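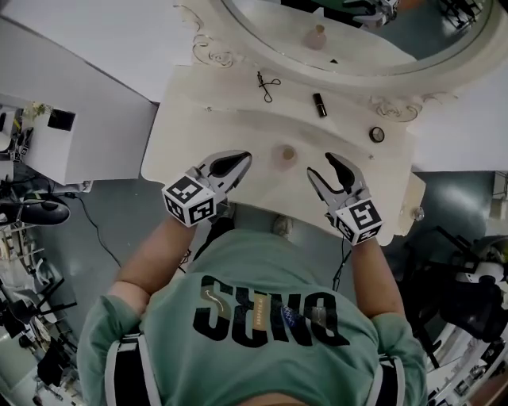 Gillotura Hand Pair

Two hand-held grippers for teaching a robot by doing the job yourself

Sold as a set, left and right. Marker cubes included. Robot sold by somebody else.

You hold one gripper in each hand and do the task the way you'd like it done. Pick up the makeup sponge, put down the makeup sponge. The Pair records where the jaws went and what they closed on, and your training software takes it from there. If you have ever tried to teach a two-armed robot to tidy a vanity using a pair of joysticks, you will know why we started this company.

A sponge is a good first object, by the way. It forgives a heavy grip. An eyelash curler is a good fortieth object. Customers who start with the eyelash curler tend to write to us in August, when the office is half empty.

What you get

Two grippers, each with parallel jaws and replaceable black pads
Two marker cubes, fitted and calibrated before shipping
One camera per gripper, wide-angle lens
Two cables (please read the note on cables)
Spare pads, one bag
Printed quick start, four pages, one of which is useful

Specifications

Weight, each hand: 900 g with camera
Cable: 200 cm
Recommended session: 40 minutes, then put them down and go look out of a window
Storage: over 200 demonstrations before you need to offload
Works with: Zoltar recorder, Dokier 2 and later

Jaws and pads

The jaws on your grippers are the same shape as the jaws we supply for the robot. Keep it that way. A demonstration made with one set of fingers and played back with another is a good way to launch a lipstick. Pads clip in and out without tools. Wipe them with a damp cloth and skip the solvent, which turns them into something like licorice.

The cubes

Each cube carries a different square code on each visible face, so an outside camera can tell which hand is which and how it's turned. Don't put stickers on them. Don't swap them between hands. A customer did both and spent a week with a robot that was, by every measurement, left-handed.

The wrist camera

The lens sees very wide. It needs to, as the jaws are close and the rest of the room still helps the software work out where you are. The price of this is that walls bend and your colleagues' desks end up in the data along with your own chin. Faces can be blurred on export, and the setting is on by default.
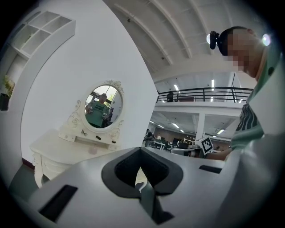

Wrist view during a vanity session. The oval mirror shows the operator a second time.

Mirrors

We get asked about these a lot. Dressing tables have them and robots will meet them sooner or later. A mirror can show the tracker a second gripper that doesn't exist. In Dokier, draw a mask over the glass before you record. Covering it with a bedsheet also works and is cheaper.

A note on cables

Run them down the forearm and behind you. Leave slack at the elbow. We are working on a wireless version and have been for some time.

Ordering

The Pair ships from our Mühlbauer warehouse in a foam-lined case. Single hands are available as replacements only, and you'll need to tell us which one you broke. For lab quotes and bulk pads, write to Leonie Rathjen in sales, who will ask what you're picking up before she asks how many you want.

Page updated October 19, 2025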